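Print this page | Email a colleague
Search notebook: enter keywords Go

Plernthorpe workshop, bench notes, November
Finger comparison on the two-arm table, Brillell controller

Started at 9.40. The job is bundled leads, sorted by colour. Long Jugah fingers are on both arms. The short ones came off last night and are in the tray with their screws. Controller settings carried over from the short-finger run so the two sets can be compared: closing force limit 58 per cent, hold time 300 ms before lift. Home positions re-taught because the long tips reach further down.
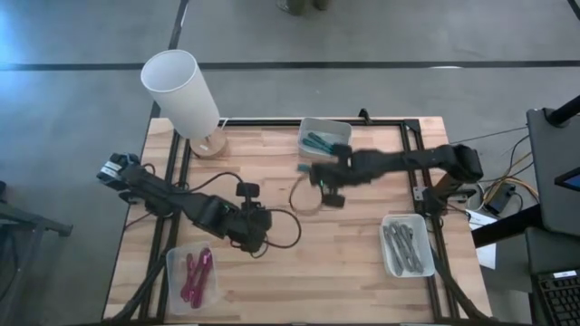

Bins by colour: teal at the far edge, magenta and grey at the near side.

First block was 127 picks, both arms taking turns. Most of the misses were on the left arm and of the same sort as before - tips close above the bundle and slide off the top. Dropped the left approach height by 8 mm and ran a second block. Better, though one finger touched the wood hard enough to trip the force limit, so that figure wants looking at again before anyone copies it to the right arm.
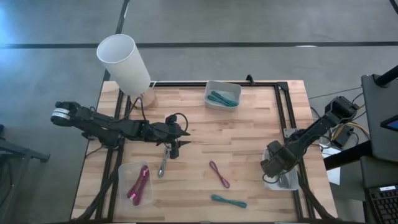 Picks from the open table are a separate question from picks out of a bin, and I have logged them separately. In the bins the wall limits how the fingers can come down, and the long ones are clearly easier to get in. On bare wood the angle of the bundle matters more. The magenta one between the two near bins lies on a slant and the teal one below it is almost level, and I would like both kinds in every block from now on. The planner still prefers to close across the middle of the loop. Closing near one end gives a neater hold but the bundle swings.

Went over the Jemine wrist view after that. Focus is left where it was. Exposure down one step, as the pale wood was washing out.

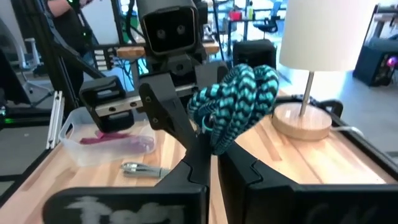

Wrist view, teal and black bundle pinched between the fingertips.

The low camera at table height is useful for checking tip clearance over a bin rim, which the top view can't give. Keep it in the set.
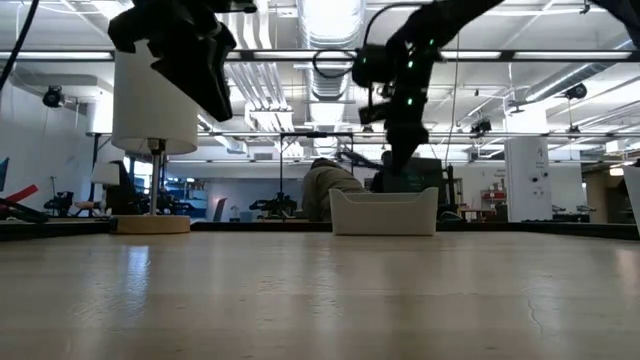 T. Oxenbould

To do: repeat the left block with the approach raised by half of today's change. Short fingers back on for one more run, same bins. Check the finger screws on both arms. Still no decision on rubber tips - the samples haven't come.

Shares: 0 | Comments (2)
Print this page | Email a colleague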